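普里基努拉家务机器人项目中期进展报告

报送：德里泰蒂基金　项目主管处
报告期：第二阶段，截至十月

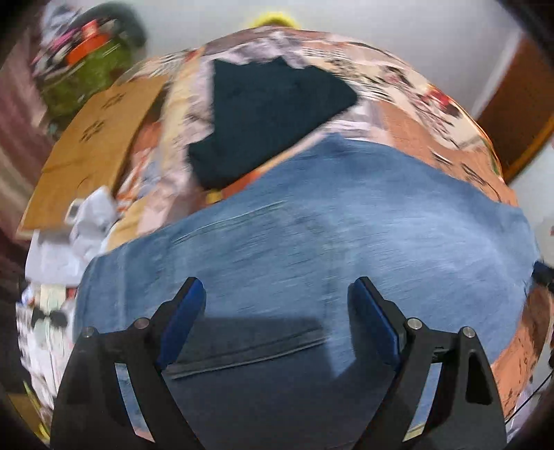

叠衣服这一项，你们去年就说快了，到底现在能不能交给机器做，请给一个直接的回答，不要再写成功率曲线。主管处在审阅第一阶段报告时，批注里的这句话我们放在了本次报告的最前面，后面各节都按这个问题来写。

直接的回答是：目前还不能。按照我们自己定的标准，毛巾、枕套和短袖上衣可以在有人看着的情况下交给机器，裤装不行，牛仔裤尤其不行。下面分项说明。

一、本阶段做了什么

本阶段的工作分两块。一块是住户家中的家务，包括叠衣、收拾床面和把散落的物品归位；另一块是普鲁尔盖特商场的理货，包括补货、退货衣物整理和空箱回收。两块共用同一套控制程序，夹爪的尺寸也一致，只有底座不同。

家务部分的示范动作由操作员手持夹爪完成，地点都在住户家里，不搭样板间。第一阶段我们在实验室里铺了一张素色台面，结果很好看，搬到真实的卧室里就掉得厉害。床单有花纹，衣服压着衣服，旁边还放着别的东西，这些在实验室里都没有。本阶段因此取消了台面采集，全部改到现场。

到报告截止时，共收到示范片段2,139条，其中通过质检、可以用于训练的占多数，被退回的主要问题是动作中途换手、衣物移出视野和画面抖动过大。操作员的培训时间由原来的半天延长到一天，退回的比例有所下降，但叠裤子的片段仍然是退回最多的一类。

二、叠衣测试结果

测试在十月上旬进行，机器单独操作，测试员只在需要时按停止键。评判标准与第一阶段相同：衣物叠成可以直接放进抽屉的形状，袖子和裤腿不外露，时间不超过三分钟。

毛巾和枕套基本稳定，失败多出在第一步，即夹爪同时捏起两层或者捏到下面的床单。短袖上衣在领口朝向正确时可以完成，领口朝下时机器常把前后片弄反，叠出来的形状合格，但展开之后住户不满意。我们没有把这种情况记为失败，只单列了一项“需要返工”，请主管处考虑下一阶段是否改为计入失败。

牛仔裤共测试209次，按标准完成的有75次。未完成的情况大致可以归为几类：

裤腰和裤脚分辨不清。裤子摊开时还好，揉成一团时机器经常从裤脚开始提，提起来以后两条腿绞在一起，后面的步骤都做不下去。

接缝处太厚。夹爪在平整的布面上捏得住，到了双层缝线的位置容易滑脱，滑脱后机器不会重新找位置，会按原计划空着走完动作。这个问题在程序上可以改，已经排进十一月的工作。

花纹干扰。床罩颜色杂、图案多的时候，机器对布料边缘的判断明显变差，有几次直接去夹床罩。换成素色床单后同一条裤子可以叠好。我们不打算要求住户换床单，这一点在立项时就写明了。

超时。有些最后叠好了，但用了四五分钟，按标准不算完成。一个熟练的人叠一条牛仔裤不到半分钟，住户拿机器跟人比也是自然的事。

三、收拾床面与物品归位

收拾床面的进展比叠衣慢。机器需要先判断哪些是衣服，哪些是纸板、袋子或别的杂物，再决定放到哪里。分类本身可以做到能用的程度，难点在于“放到哪里”各家不同。有的住户习惯把要再穿一次的衣服搭在椅背上，有的住户认为那就该进洗衣篮。本阶段我们让住户在第一次使用时口头说明几条规则，机器照着执行，规则在五条以内时基本不出错，再多就开始混淆。

堆在一起的衣物仍是主要障碍。机器从堆里往外抽的时候会带出旁边的东西，有一次把床边的水杯碰倒了，没有伤人，地板擦干后继续测试。这次之后我们加了一条限制：床边半米内有容器时，机器停下等人处理。限制加上以后没有再出现类似情况，代价是机器停得更频繁，有的住户表示不如自己动手。

四、商场理货部分

普鲁尔盖特商场提供了一个夜班时段，从闭店后到次日早班之前。试用内容是货架补货和退货衣物的折叠。

补货方面，盒装商品可以独立完成，袋装商品需要人先把袋子立起来。夜班组长的意见是，机器补一排货架的时间够人补三排，但夜里本来就缺人，慢一点也能接受，前提是不需要有人一直站在旁边。眼下还做不到没有人在旁边，平均每个夜班需要人工介入18次，多数是货物卡在隔板下面，或者通道里停了推车，机器过不去。

退货衣物的折叠结果好于住户家中，原因不复杂：商场有固定的折叠台，台面是单一颜色，灯光也稳定，而且退货的衣服多数还带着原来的折痕。我们不建议用商场的数字来推算家庭环境的表现，两者差距很大。

空箱回收本阶段只做了两个夜班，样本太少，不作结论。

五、设备与费用

手持夹爪的接触垫磨损比预期快，叠牛仔裤的那几套尤其明显，已经更换一批，费用从耗材项下支出，没有超出预算。销轴有松动，改为每周检查一次。吉帕莱数据平台的存储费用高于计划，原因是现场采集的片段比台面采集的长。我们已经和平台方商定，退回的片段保留一个月后删除，预计下一阶段可以回到原定额度。

人员方面没有变动。原计划增加的一名现场测试员尚未到岗，住户家中的测试因此比计划少了一轮，缺的这一轮会在十一月补上。

六、对问题的答复与下一阶段安排

回到主管处的问题。如果“能做”的意思是住户把一筐洗好的衣服倒在床上，走开，回来时衣服已经叠好，那么现在没有一类衣物达到这个要求，毛巾最接近。如果允许人在同一个房间里，隔一会儿看一眼，毛巾、枕套和一部分上衣可以算能做。牛仔裤在两种标准下都不行。商场的盒装补货介于两者之间，能不能用取决于介入次数能否降下来。

下一阶段的安排如下。

先改滑脱后不重新抓取的问题，完成后用同一批牛仔裤、在同样的床上重新测试，数字单独列出，便于和本次比较。

增加揉成一团的裤装和有花纹的床面两类示范，现有片段里这两类偏少。

商场部分先处理推车挡道的情况，办法是让机器自行绕到另一侧通道。需要商场方面同意机器使用主通道，正在商谈。

收拾床面暂不扩大范围，口头规则仍限制在五条以内。

原计划在下一阶段加入的洗碗机装卸，我们申请推迟。叠衣的问题没有解决之前再开一项，现有人手顾不过来。如果主管处认为洗碗机一项必须按期启动，请在批复中说明，我们需要相应减少住户家中的测试轮次。

附件为各类衣物的逐次测试记录和商场夜班的介入记录，另行报送。

普里基努拉项目组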